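Home | Shop | Mats | Cable Ties | Workbench | Cart

Joltalstead Bench Mat, Teal Green

I sell a lot of small stuff in this shop, but the mat is the thing I get the most mail about, so it gets a proper page. We cut it ourselves at Joltalstead. It's flat, it's matte, and cables show up on it really well (try finding a thin black cord on a black bench at the end of a long day!).

Most people buy it for cable work, and so do I. My spare cords used to live in one big knot in a drawer. Now I tip the whole mess out on the mat, shake out one cord at a time, loop it, strap it and drop it in a bin. Long braided cords do best as a long flat bundle with a strap near one end. Short ones you can just coil around your hand.

Teal-green work surfaces, with cables out:
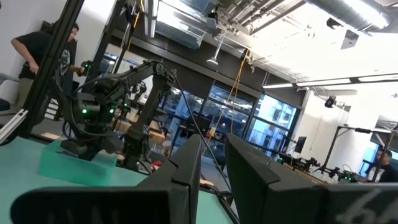
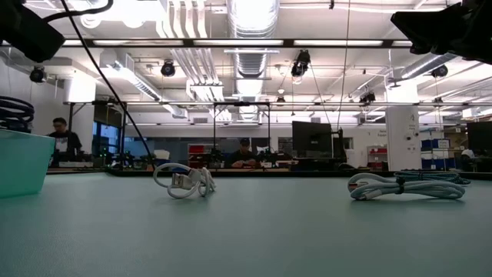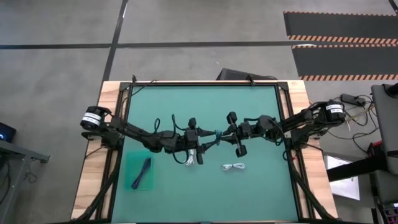 Size is the question I get most. Measure the inside of your frame or bench edge, then take off 2 mm so the mat drops in without buckling. If you have a wood top and want some of the grain left showing, go smaller - I like a border on mine and I think it looks nicer anyway. Corners come square, and you can trim them with a sharp knife and a steel ruler.

To clean it, use a damp cloth and a drop of dish soap. Please don't use solvent! I ruined one that way in November and I'm still annoyed about it.

The strap pack is sold separately. You get 21 dark hook-and-loop straps, and they're the soft kind that won't chew up a braided sleeve. The Drurkmont bins stack fine next to the mat if you want somewhere for the finished bundles to go.

Item no. 3572
Ships rolled - let it lie flat overnight before you fit it.

Comments

Reuter: Fits my old bench great. Took a night and a half to flatten, with books on the corners.

Bodier: Do you do a gray one? The green is fine but my wife has opinions.

Shop reply: No gray yet, sorry! I'll post on this page if we get a roll in.

benchrat17: Bought the straps too. Should have bought two packs.

Contact | Shipping | © Joltalstead | Back to top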